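Twelve Dozen Ways to Close a Box (Well, a Few): Packing Tips I Brought Home from a Robot Open Day

I have been putting things in cardboard boxes my whole grown life, and my mother before me, and I would have told you with a straight face that I had no more to learn on the subject. Then my neighbor Ieuan Pugh talked me into riding along to the open day at the Polishchuk packing shop over in Flukudton, where they were showing off the robots, and I came home with a page and a half of notes, most of them about tape. I went to look at the machines, I truly did, and I'll get to them! But half the fun was watching the folding and taping that goes on by hand, and that's the part you and I can use at home. 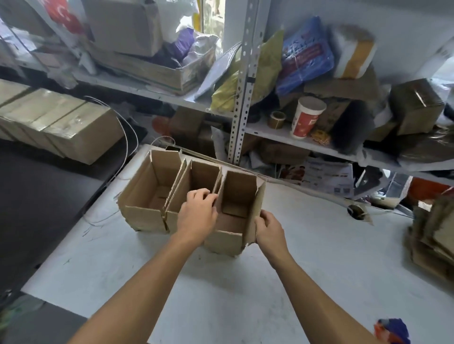
Griet Van Acker | Around the House | 2/24/25

It was a 45-minute drive from Luvthorpe and worth every mile. There was coffee at the door, and a young man named Lucian Chiriac took our group around. He must have answered the same question (will it take my job, can it do my laundry) all day long and was just as pleasant the last time as the first. The big attraction was a robot arm that picks up a flat carton, squares it, and sets it down ready for filling. It had a counter on the front that read 323 when we walked up, and people clapped when it turned over to the next number, me included.

What struck me was how picky the arm is about its cardboard. Give it a carton with a soft corner or a flap bent the wrong way and it stops and waits for someone to come and help. Lucian told us that a person squares up a tired box without even thinking, with a pinch here and a push there, and that this pinching and pushing is the hard thing to teach. So I started paying attention to the pinching and pushing. The rest of this page is what I picked up, mixed in with a few things I've been doing for years and was pleased to see I had right.

Start with the box, before the tape

Fold every crease back and forth once before you try to make the box up. Cardboard has a memory, and a box that has been lying flat all winter wants to go on lying flat. Run your thumb down each fold and it will give in.

Stand the box up and look straight down into it. If it looks like a diamond, push on the two far corners until it looks like a square, and only then close the bottom. I used to tape first and square later, and every box I packed for my sister's move leaned like an old barn.

Short flaps go in first, long flaps on top. I know you know this. I know it too, and I still get it backward when I'm talking to someone.

Dividers that stay where you put them

Now this was my favorite part. I had always bought glassware boxes with the dividers already in them, and paid too much for the privilege. You can make your own from any flat piece you have lying around — cut it a hair wider than the inside of the box so it has to be pressed in, and press it down from the top edge with your fingers spread so it goes down evenly and doesn't buckle in the middle. Hold the side wall with your other hand while you do it. A divider that slides in with no effort will slide right back out when you pick the box up.

Torn, raggedy edges are fine on a divider. I fussed over mine with a craft knife the first time and it made no difference at all to the Christmas ornaments.

For drawers, I cut the same kind of thing down low and use it for batteries, string, birthday candles, and the rest of what collects. Elis Howells, who came along with us in the back seat, has done her whole sewing cabinet this way since the visit and is insufferable about it.

About tape, and I do have a lot to say about tape

If you tape more than a couple of boxes a year, buy yourself a handheld dispenser. I resisted for years. I was the woman with the end of the tape stuck to her sleeve, hunting for the start of the roll with a fingernail and saying words. A dispenser costs very little and cuts clean, and the end is waiting for you the next time you pick it up.

For a seam down the middle of a flattened box, or a repair to one that has split, let the dispenser sit on the table and pull the strip out between your two hands. Keep it tight and level over the spot before you let any of it touch. Then lower it and smooth from the center toward the ends. If you stick one end down and chase the other across, you'll get a wrinkle every time, and then you'll try to lift it and bring half the paper up with it.

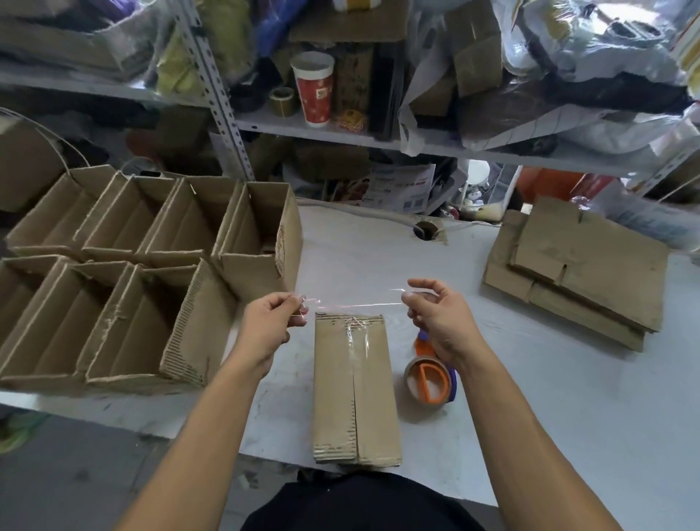

It also helps to wipe the cardboard first with a dry cloth, which sounds too fussy to bother with until you've tried it on a box from the garage. Dust is what makes tape let go. I asked Lucian whether the robots have trouble with tape and he laughed and said it was a sore subject. There was a second arm in the hall that lays a strip along a carton going by on a belt, and it did beautifully for as long as we stood there, but he said that loading a new roll is still a job for somebody's fingers.

Run the tape over the edge and down the side by the width of your hand. A strip that stops at the corner is holding nothing but the top. For anything heavy (books, canned goods, my husband's magazines) put two strips on the bottom, one along the seam and one across it.

Press the tape down after you've laid it. Rub it with the side of your fist. Good tape only sticks properly where you've pressed it.

Set up before you start

Mared Landeg, who keeps the household column going while I'm off gallivanting, always says I make a job twice as long by getting up in the middle of it. She's right, and the packing shop cured me a little. Keep your flat cardboard stacked on one side of you and the made-up boxes on the other, with a clear patch of table in front of you, and let the work travel in one direction. I tried it on my dining table with 13 boxes for the church sale in Stistatbridge and was finished before the radio program was over. Ordinarily I'd have been at it until supper.

Make up all the boxes first, then fill them, then close them. Swapping from one chore to the next is what wears you out.

Put the dispenser down in the same place every time, on the side of the hand you use. You'll reach for it without looking.

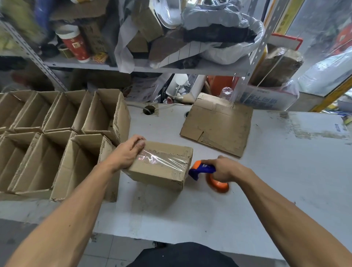
Closing up a carton with a handheld dispenser, open boxes lined up alongside.

A few odds and ends from my notebook

Rubber bands are good for keeping flat boxes together in sizes, but use the wide kind, and loop them loosely or they'll bite into the edges.

Save the plastic bags that come stuffed in parcels. Stuff them all into one bag, hang it on a nail, and you have padding for nothing.

Write on the side of the box, never the top. The top is the first thing to disappear when you stack them.

If a box has somebody else's label on it, you can slit the glued seam with a butter knife, turn the whole box inside out and tape it back together along that seam. It looks brand new and the mail carrier can't get confused.

Don't store cardboard on a basement floor. Put a couple of slats under it, or an old shelf.

The shop is planning another open day in June, and Lucian said there would be more room to stand near the belt this time, which I hope is so, as I spent a good deal of this one looking at a tall gentleman's coat. Ieuan has already said he'll drive. If you go, wear comfortable shoes, and ask to see the benches as well as the robots. And if you have a better way of getting old tape off a box without taking the cardboard with it, please write in and tell me, since my hair dryer method has been a disappointment.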